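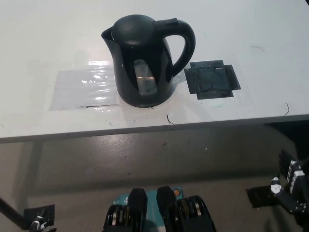 Hervidor negro: la pinza resbala en el asa al levantar

Foro > Robótica en casa > Manipulación

tolva_sur
Miércoles, 6 de mayo de 2026
Brazo casero con pinza de dos dedos, cámara en cabeza, controlador Sitberg. La tarea es coger un hervidor eléctrico por el asa, levantarlo y volver a dejarlo en la mesa. Vacío lo hace bien. Con agua, el hervidor gira entre los dedos y el pico cae hacia delante.
De 21 intentos con agua fallaron 9, todos por giro. Bajar la velocidad no cambia nada. La detección del asa viene de Satti, sin reentrenar.

rodamiento608
¿A qué altura del asa cierras? Si agarras por la mitad, el centro de masas queda a un lado y el par se lo come la fricción de las puntas. Prueba más arriba, junto al botón de la tapa.

tolva_sur
Por la mitad. Más arriba la punta derecha toca la tapa, ya lo probé.

kelvin_k
No es el punto de agarre, es la visión. Plástico negro brillante sobre mesa blanca: la profundidad en los reflejos de la tapa no vale nada. Y a la izquierda tienes un plástico transparente pegado que devuelve luz a lo bestia. Yo quitaría eso antes de tocar la mecánica.

rodamiento608
No estoy de acuerdo. Si fuera profundidad fallaría también en vacío, y dice que en vacío va bien. Es par.

kelvin_k
En vacío un error de 2 mm no se nota. Con carga, sí.

tolva_sur
He medido la posición de cierre en los registros. La dispersión es la misma con agua y sin agua. El plástico se queda de momento, no quiero cambiar dos cosas a la vez.

pletina
¿Cuánta agua? Sin ese dato no se puede calcular nada.

tolva_sur
440 ml. El hervidor solo no lo he pesado.

pletina
Pésalo. Y mira las puntas: con la superficie de contacto redondeada tienes casi una línea, y una línea no resiste giro. Funda de silicona o puntas planas más anchas. Westden vende láminas adhesivas, pero se despegan por el borde.

kelvin_k
Las de Sasa aguantan mejor. Sigo pensando que el parche de cinta negra a la derecha del asa le complica la segmentación. Negro junto a negro.

tolva_sur
La máscara sale limpia, el parche no entra. Imprimo puntas planas en TPU y repito la serie con la misma agua.

rodamiento608
Sube también el límite de corriente del cierre, en Sitberg viene muy conservador de fábrica. Vigila la temperatura del servo.

pletina
Primero las puntas. Luego la corriente.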